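Print | E-mail
Reading time: 4 min
Last updated: 16/07/2024

Trirlow Women's League — Tactics and Stats
Thread: Box-out assignments against the high-low set

baseline_ruth
Going back through the Livance games from the end of the season. They ran the high-low on most half-court trips once Shek was healthy, and our defensive rebounding rate dropped each time she was on the floor. My reading is that our weak-side forward fronts the low post, the shot goes up from the elbow, and the front position leaves her on the wrong side of the rim for the board. I'd play behind the low post and give up the entry pass.

kt_setshot
Playing behind gives Shek a catch at four feet with her right shoulder free. She finishes that. I would take the offensive rebound problem over the layup problem. Lok-yiu Shek is not a volume shooter, but the ones she takes from there are good ones.

baseline_ruth
She finishes it when the guard doesn't dig. With a dig from the wing she passes out, and Livance does not have two reliable shooters on that side.

pressbreak40
What sample are you two using? I charted 141 half-court possessions against the high-low, ours and Ferkirix's combined. Fronting produced fewer points on the first shot and more on the second. Net difference was small. I would not change a scheme over it.

kt_setshot
Did you separate misses from the elbow and misses from the corner? The rebound goes to different places. An elbow miss comes off short or straight back most of the time. Corner misses carry long to the opposite side, and there the fronting defender has time to recover.

pressbreak40
No. I logged shot zone for our games only. For the Ferkirix games I have the result and the rebounder.

baseline_ruth
Then the combined number hides the thing I'm asking about. Ferkirix also switches four through five, so their weak-side forward often isn't the one fronting.

hashmark_dee
A related point: the high post defender is the bigger problem in my view. When Au catches at the elbow, our center steps up to contest and then watches the ball. Kam-wah Au follows her own shot on nearly every attempt. Two steps and she is in the lane with nobody in contact. Whoever contests that shot has to turn and make contact before she looks for the ball. It's a basic assignment, and it got dropped once legs were tired.

kt_setshot
Agree on Au. Disagree that it's fatigue. It was there in the first quarter in May as well.

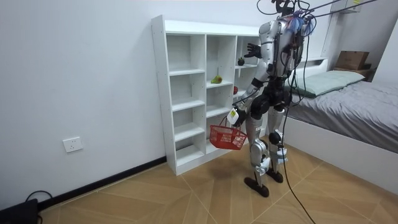

Who takes the low post player on the rebound when the defender is fronting her?

The weak-side wing does. She drops to the edge of the lane when the ball goes to the elbow, and on the shot she seals from behind while the fronting defender goes to the free-throw line area for the short rebound.

pressbreak40
That is how Yang Athletic teaches it, and it works when the wing has some size. Our wings give up four inches to Shek. She will reach over a clean seal and get a hand on it.

hashmark_dee
A hand on it is fine. A tip is a loose ball, and our guards are quicker to the floor than theirs. What hurts is the clean catch and putback.

baseline_ruth
The wing dropping also opens the skip pass. If Au sees it, that's a corner three with a long closeout.

hashmark_dee
Au threw that pass maybe twice all year. Her first look is the lob, her second is her own shot.

baseline_ruth
She has had the whole summer to work on it. Livance's coaches can watch film too.

kt_setshot
A compromise — three-quarter front on the high side instead of a full front. The defender keeps her inside foot level with Shek's, so on the shot she needs only one pivot to get body contact. You concede the baseline side pass, which is hard to throw from the elbow anyway. We used it in the second half of the last Ferkirix game and I had no complaint about the boards.

pressbreak40
It held up for a half. The lob over the three-quarter front is easier than over a full front with help behind, though, so the wing still has to drop a step. I don't see that it removes the skip pass issue.

kt_setshot
A step is recoverable. Both feet in the paint is not.

baseline_ruth
I could live with the three-quarter front if the center quits ball-watching. Without that fix, neither version matters much against Au.

pressbreak40
I can rechart our games by shot zone and front type. I have the film for all of them except the second Livance home game, where the file stops at halftime. Does anyone have a complete copy?

hashmark_dee
I have it, from the far end of the gym. The near-side corner is out of view but the lane is clear. Sending tonight.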